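The Stumdale reading table is a shared study table with a small set of technical books, most of them in Chinese. These are the questions we get asked most.

**Which books are on the table?**

Mainly robotics and self-driving titles. The one people ask for is 第一本无人驾驶技术书, second edition, with the street map and red car on the cover.

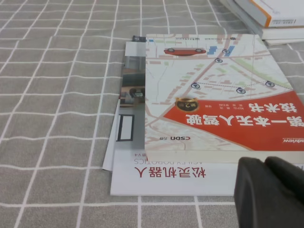 **Can I take a book home?**

Books stay at the table. For loans, go to the front desk at Hetisthorpe, where there are over 300 titles on the same subjects.

**How should I leave the books?**

Flat, in stacks, covers up. Put larger books at the bottom. It doesn't matter which way the titles face. Please don't stand them on end, as the paperbacks lean and the spines crease.
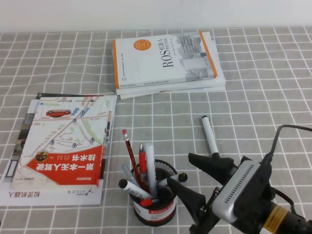
If a stack gets too tall to pull a book out easily, start a second one. Loose brochures and printed sheets can go under a book so they don't slide off.

**Are pens provided?**

There is a black holder with pens and markers. Put them back with the caps on. Pencil only inside the books, and please erase it before you leave.
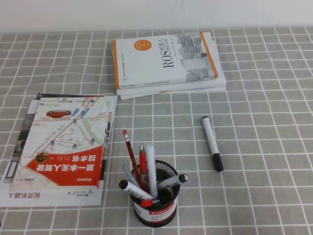
*Two stacks of books, the pen holder and a marker.*

**What about the tablecloth?**

The gray grid cloth stays on. Pull it straight if it wrinkles. Drinks need a lid.

**Do I need to read Chinese?**

For most of the books, yes. Dhillon keeps an English word list of 851 terms, and you can ask for a copy at the desk.

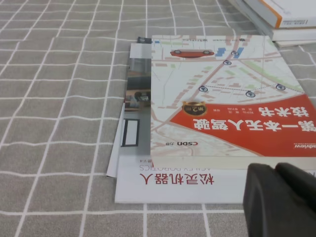

*Reading time: 2 minutes*

**Can I suggest a title?**

Write it on a Sokik request slip and leave it at the desk. New orders go out in September.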